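Home | Syllabus | Notes | Labs | Contact

Notes 8: When the arm can't tell it failed

OK, so this week is my favorite kind of failure, the quiet kind. No smoke, no error code, and a log full of green check marks.

Background if you missed lab. Alfie Nuttall and I ran the Cokitz planner in the simulated kitchen for 2,000 episodes. The task was "pick up the apple, put it on the plate." The planner reported success on 1,700 of them and I was thrilled (I may have bragged to Shih's group, sorry). Then Alfie replayed a batch with the contact forces turned on, and in 21 of the "good" runs the wrist had gone straight through the dark bottle on its way to the apple!

What happened is that I'd switched off collision checking on the bottle back in November to speed up a debugging session, and I never switched it back on. The success test only looks at where the apple ends up. It doesn't care what you plowed through to get there.

Have a look at the start layout and think about which side you'd come in from.

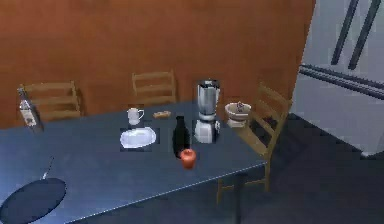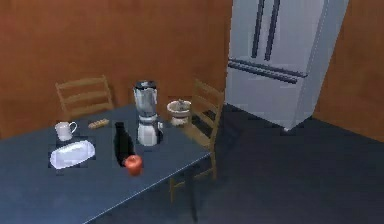 Fig. 8a, 8b. The kitchen table from two viewpoints, no arm in view. In both, the apple sits in front of the dark bottle and overlaps it.

See how tight that is? A grasp from the front is fine. A grasp from behind has to deal with the bottle, and the blender isn't far off either. With the bottle "ghosted," the planner figured the back way was as good as any other. On a real Selletti arm that's broken glass, and somebody sweeping.

Things I want you to do before the next lab:

- Print the collision settings at the start of every run. All of them, every object.
- Add a contact force limit to your success test. Use the one in the Nirnberg handout for now.
- Replay a few successes, picked at random. We only ever watched the failures, and that's how this got past us.

Bring your printout and we'll go through the ugly ones together.

Last updated: November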